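Two grippers, one pile of cloth: notes from the comparison in Nandville
August 30, 2021

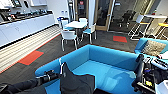 For our summer comparison we wanted to know which of two grippers we should keep on the arms for the cloth work, and whether the newer wrist controller is worth the trouble of changing. The candidates were the Rindico two-finger gripper, which we already use for boxes and bottles, and the Matoleck gripper, which has narrower tips and a softer closing action. We decided early to do the test in the lounge area and not on the laboratory bench. On the bench every object lies flat on a grey plate, and the light comes from above, and the results always look better than they are. In the lounge the cloth hangs where people would really leave it. A dark grey piece over the near edge of a bright blue sofa, for example, with the upper part bunched together and the lower part spread wide, is a much harder question for a gripper than a towel on a plate. The fingers have to come in from the side, the back of the sofa is high and curved, and the arm must not push the seat.

The last point was more important than we expected. In the first days we made many approaches where the wrist touched the upholstery before the fingers reached the cloth. The force limit then stopped the arm, correctly, and we lost the attempt. We counted these as failures, although the gripper itself was not guilty. It would be too kind to remove them from the table, because a user at home will also have sofas.

What we measured

We ran 76 attempts with each gripper during July. An attempt counted as good if the arm took hold of the cloth, lifted it free of the furniture and kept it for 20 seconds without a slip. We used the same arm, the same starting position and the same operator for both grippers, and we changed the gripper after every block so that neither of them always had the fresh operator in the morning. Folding was not part of the test. We know that many readers wait for the folding, but first one must be able to hold the thing.

We also wrote down the kind of failure. For this we used a short list:

Missed: the fingers closed on air.
Slipped: the cloth was taken and then lost.
Too much: the gripper took the cloth together with the cover of the furniture.
Stopped: the force limit ended the movement.

The Rindico gripper

The Rindico is a strong and simple gripper, and we like it. It closes fast, it always reports its position correctly, and in almost 2000 hours of running on our arms we have not opened it for a repair. With thick cloth it is very good. If there is a fold standing up, even a small one, the wide fingers find it, and after that the cloth does not leave.

Its weakness is thin material that lies close against a surface. The tips are wide and a little rounded, so they push the cloth away in front of them before they close. The operator sees this in the head camera and corrects, and the second try pushes the cloth a little further again. We had whole series of missed attempts with the same piece, each one a few millimetres from the one before. It is tiring for the operator and it is bad data.

The other difficulty is the strength. When the Rindico does get hold of a thin piece, it often gets hold of what is under it as well. Most of our "too much" cases belong to this gripper. One can reduce the closing force in the settings, and we did so halfway through a trial block to see the effect, but then it began to slip with the heavier pieces. For the real comparison we put it back to the normal value and repeated that block from the start.

The Matoleck gripper

The Matoleck needed more time from us. The mounting plate did not fit our wrist, so we made an adapter, and the first adapter was not stiff enough. The tip moved when the arm stopped, and everything we did in that week we had to throw away. If you plan the same change, please make the plate thicker than you think and check it with a dial gauge before you collect anything.

After this the gripper behaved well. The narrow tips go under an edge where the Rindico cannot go, and the soft closing gives the operator a moment to see that something is wrong and to open again. With thin cloth the difference was clear to everybody who tried it. The cloth over the back of a sofa, with nothing behind it, was the easiest case for this gripper, and cloth pressed into the corner of a seat was the most difficult, as for the other one.

It is slower. One feels it after an hour. It also has a narrower opening, so for the bottles and boxes we had to be more exact, and two of our operators said they would not like to work with it for the kitchen tasks. The cable leaves the body on the outer side, where it can catch on a stool or on the edge of a table when the arm turns. We tied it along the forearm with soft straps and left a loop at the wrist. The loop must be larger than it looks right when the arm is straight.

The controller

At the same time we tried the Sasaki wrist controller on one arm, and left the old controller on the other. The idea was to see if the operator would notice a difference between left and right hand. The Sasaki follows small movements better, without the little delay at the start which we have all learnt to accept. For slow work near furniture this is pleasant, and the number of stopped attempts went down, as the operator could come to the cloth more gently.

But there is a price. When only one arm has it, the two hands feel different, and people began to prefer one side. In tasks where both arms hold the same piece, this made the lifting uneven. Our opinion is that one should change both controllers or none. We also had four restarts of the Sasaki which we cannot explain yet. Each time the arm stopped safely and held its position, but the session had to be started again from zero. The log files are with the supplier.

Cameras and light

A small remark about the cameras, since several readers asked after the last issue. We did not change them for this comparison. The head camera sees the hand and the cloth from above, and it is enough for the approach, but dark cloth is a problem near a dark carpet. The lower edge of a hanging piece is hard to separate from the floor, and the operator does not know well where the cloth ends. Against the blue upholstery there is no such problem. We tried more exposure, and then the white table and the white cupboards further back became too bright. For the moment we keep the normal exposure and tell the operators to take the cloth by the upper part, where it is bunched, and not by the lower edge.

The glass walls of the meeting rooms also gave us reflections in the afternoon. It did not disturb the operators, but the depth values near the glass were poor, and we will mark those recordings so that they can be left out by the people who train on them.

Results in short

For thin cloth the Matoleck had clearly more good attempts than the Rindico, and very few of the "too much" kind. For thick cloth the two were so close that we would not build a decision on it. The Rindico was faster in every block. In stopped attempts there was no real difference between the grippers, and here the controller mattered more.

We will therefore keep the Matoleck on both arms for the cloth work in the lounge until the end of the autumn, and the Rindico stays for the kitchen tasks. Changing them takes one person less than half an hour, if the adapter is already on the wrist. The second Sasaki controller is ordered.

For those who want to repeat the test

The drawing of the adapter, the second and stiffer version, is in the shared folder together with the attempt sheets. The sheets are filled in by hand and then scanned, so please excuse the writing. If you use another sofa, note the height of the back and the kind of cover, because a rough cover holds the cloth and changes the result more than we had thought. Please write also how the piece was placed before each attempt. We let it fall from the same height over the edge and did not arrange it afterwards, even when it fell badly.

Groups in the Nandville building who would like to try either gripper before the next block can put their name on the list beside the lounge door. Bring your own cloth if you have something difficult. Knitted pieces are especially welcome, as we have tested only woven ones so far.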